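Household Readiness for Extended Power Outages in the Prinwood District
Final report, Emergency Management Practicum
Vira Bondarchuk, Fikri Goh, Zakhar Vasylenko
Project adviser: Sandrine Tessier

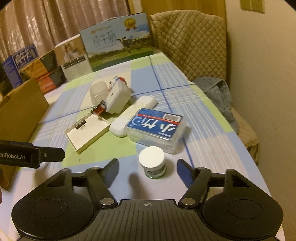
1. Background

Prinwood is a residential district on the north side of Tumport. It has 1,538 occupied households on the city utility roll, most of them in two-story buildings put up before the storm drains were rebuilt. Power reaches the district through a single feeder from the Stasiv substation. When that feeder fails, the whole district loses power at once, and the water booster pumps on the upper streets stop with it.

The city's emergency plan assumes that a household can manage without outside help for three days. The plan gives no source for this assumption. The purpose of this project was to test it for one district, using a survey of households and a review of what local services could offer during the same period.

Two questions were set at the start:

Q1. What share of Prinwood households could go 72 hours without grid power or running water, using only what they have at home?
Q2. Where households fall short, which items or arrangements are missing most often?

We did not study evacuation, and we did not study outages caused by flooding, where the home itself may not be usable.

2. Terms used

A household is counted as "ready" if it meets all five conditions in Section 3.2. A household that meets three or four is "partly ready." The rest are "not ready." These terms describe supplies and arrangements only. They say nothing about income, skill, or willingness to cope.

"Dependent household" means one in which at least one member relies on powered medical equipment, on refrigerated medicine, or on daily help from a person living elsewhere.

3. Method

3.1 Sample

Addresses were drawn at random from the utility roll, with the upper and lower streets sampled in proportion to their size. Drawing continued until 300 households had completed the survey. Refusals and vacant addresses were replaced by the next address on the list. Each survey was done at the door or by phone and was completed by one adult. All fieldwork took place in February, between 4 p.m. and 8 p.m., when working adults were more likely to be home.

3.2 Readiness conditions

The conditions were adapted from the household checklist used in the second-year course, with quantities reset for a three-day period.

Water: one gallon per person per day, stored in closed containers.
Food: three days of food that can be eaten without an electric stove.
Light and information: a working flashlight or lantern, and a radio or charged power bank.
Medicine and first aid: a basic first aid kit, plus three days of any prescribed medicine.
Contact: a named person outside the household who would check on it, or be checked on by it.

Interviewers did not inspect supplies. All answers are self-reported. For water, the respondent was asked how many containers were in the home and what size they were, and the interviewer worked out the total. During the pilot, the question "Do you have enough water?" was answered yes by nearly everyone, including people who then described a single case of small bottles, so it was dropped.

3.3 Data handling

Responses were entered in Clekero, the form tool licensed by the department, and exported to a spreadsheet. Names were not collected. Street numbers were removed after the location code (upper or lower) had been assigned. Yevhen Pylypenko of the department's data lab checked the export against the paper forms and corrected entries where a household size had been typed in the wrong column.

4. Results

4.1 Overall readiness

Of the 300 households surveyed, 68 met all five conditions. This is 22.7 percent of the sample. Partly ready households made up the largest group.

Readiness did not differ much by street location. It did differ by household size. Small households were more often ready, mainly because the water condition is easier to meet for one or two people. Larger households tended to report plenty of food and too little water.

4.2 Missing items

Water was the condition most often missed. Many respondents said they would fill bathtubs or pots once the power went out. On the upper streets this would not work reliably, as pressure drops soon after the booster pumps stop. Few respondents there knew that their water depended on electric pumps.

Contact came second. Respondents often named a relative in another city, who could call but could not visit. We counted this as meeting the condition only if the relative knew whom to call next in Tumport.

Food was the condition most often met. Light and information came next, although several respondents counted a cell phone as both light source and radio. We accepted a phone as a light source, but not as a radio unless a power bank was also present.

Medicine produced the least consistent answers. Some respondents refill prescriptions on a fixed date and hold a three-day supply for most of the month but not at the end of it. These households were scored by what they had on the day of the survey.

4.3 Dependent households

Dependent households were ready slightly more often than others, and the contact condition accounts for most of the gap. Backup power was a separate matter. Most of those using powered equipment had no battery that would last overnight, and backup power was not one of the five conditions. The readiness score therefore overstates the position of this group.

5. Discussion

The 72-hour assumption does not hold for most of the district. The shortfall is narrow in many cases, with partly ready households often missing a single condition. Stored water is cheap but takes space, and respondents in smaller apartments raised storage as the main obstacle.

The link between the feeder and the booster pumps should be treated as a planning issue in its own right. A backup generator at the pump station would remove the most common cause of failure on the upper streets without any change in household behavior. We did not obtain a cost estimate for this.

6. Limits

Self-reported supplies are likely to be overstated. Interviews were held in two languages only, and households that spoke neither were replaced. A winter survey may also show higher food and lighting stocks than one done in summer.

The sample supports statements about Prinwood as a whole. It is too small for firm statements about dependent households.

7. Recommendations

7.1 The city should notify upper-street households that running water depends on grid power.
7.2 The emergency plan should state a source for its 72-hour assumption or replace it with a measured figure.
7.3 Backup power should be added as a sixth condition in any repeat survey, scored for dependent households only.
7.4 The contact question should be reworded to ask for a person within walking distance.

The survey form and the scoring sheet are held by the department office and can be requested through the project adviser.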